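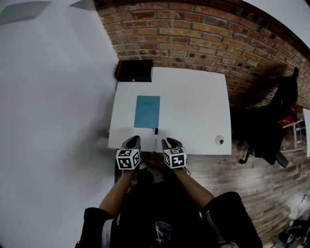

Socorro Arboleda wrote in to argue that a desk grommet is wasted if it sits at the front corner, and that I should have turned the top around before fastening it. She has a point about cable length. A lamp at the back left now needs its cord run the full diagonal under the top.

I kept it as it is for two reasons. The laptop charger comes up on my right, next to the chair, and the back edge stays flush with the brick. The brick is uneven by some 2 mm over the width of the desk, so a cable pinched behind there would rub.

The rule for the surface since May is short. One folder, the light blue one, portrait, in the middle. One black marker in front of it. The black box with the red stripe stays in the back left corner and gets sorted when the lid no longer closes. Everything else goes in the Cotetti drawer unit down the hall — 418 mm wide, so it was never going to fit under this desk with the chair pushed in.

Open items:

Cable tray. The Titton is 40 mm deep and will not take a power strip with the plugs in. The Prelorska would, but the screws are too long for this top. I may cut them down.

Marker. White labels on the barrel smudge. I have gone back to writing the refill date on the folder's inside cover.

Chair armrests. Still too high to pass under the edge.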